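bench robots, week whatever. A few of you asked how it's going at Malý so I'm doing a thread on my lunch break, sorry in advance for the typos

For anyone new: I work returns at the Pustadthorpe warehouse. Stuff comes back from shops, mostly hardware and home goods, and somebody has to sort it into what can be shelved again and what can't. For years that somebody was me and whoever was on shift with me.

Now it's me, whoever's on shift, and two arms on a table. They do the small loose stuff. Tape, cables, little things that used to come out of a tote in one big tangle.

I was against it, I'll say that up front. I had a whole speech ready for the Thursday meeting and I gave most of it too!! My manager wrote some of it down, which I did not expect.

My main point was wrists. I've had a bad one since the Ruvuvbridge site (we hand-sorted everything there, all day, same reach over and over). If the arms take the reaching, fine. If they take the reaching and then I get double the totes, not fine.

So what we got in writing was a cap. 162 totes a shift for the whole returns line, and it doesn't go up just because the arms are running. That's the bit I'd tell anyone to ask for before the crates even show up.

The practice table, for the people who keep asking what it looks like: 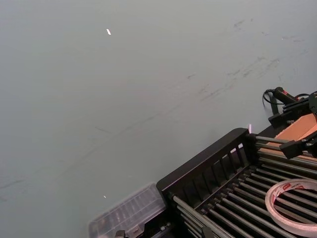
tape on the rack, gripper keeping it company

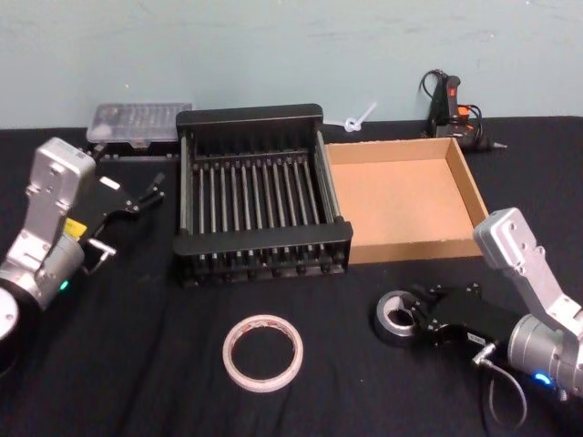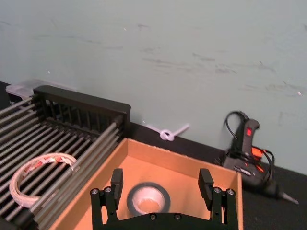

black tape and the cardboard tray, up close

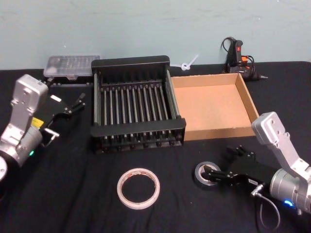 Did anybody lose their job over it?
Everyone on returns kept their job, and the two temp spots we usually fill before the holidays are still being filled this year. Hours are the same as they were in June.

What did change is what I do with those hours. I used to sort. Now a lot of my day is deciding. Is this roll good enough to go back on a shelf, is this box too crushed, does this go to the discount store or in the bin. It's more interesting and also more tiring, in a head way. I go home and can't pick what to eat.

Also the talking! When you sort side by side you chat the whole shift. With the new layout we're farther apart and I really missed it the first couple weeks. We moved the label printer so two of us can stand together again and that helped more than any of the training did.

About the training. It was 11 hours, paid, split over a few mornings, from 10 until lunch. Half of it was the stop button and where not to put your elbows. The other half was the Fovetti screen where you tell the system what goes where, and I'm still slow on it. The back arrow does NOT do what you think. Ask me how I know.

Item 718 is my nemesis btw. It's a shelf bracket that comes back in every kind of packaging known to man, and it's still hand sort only. I have a laminated card for it and everything.

Things I'd still like fixed: the screen is set for someone way taller than me, the end-of-shift form asks for the same tote number twice, and we need a real answer on who stays late when something stops at closing time. Right now it's whoever's nearest, so guess who has started standing far away.

Do I like it? Some days. My wrist is better, I'll give it that, I opened a pickle jar on Sunday without making a face.

ok break's over, I'll answer replies tonight. If your place is getting something like this, tell me what they promised you, I want to compare with ours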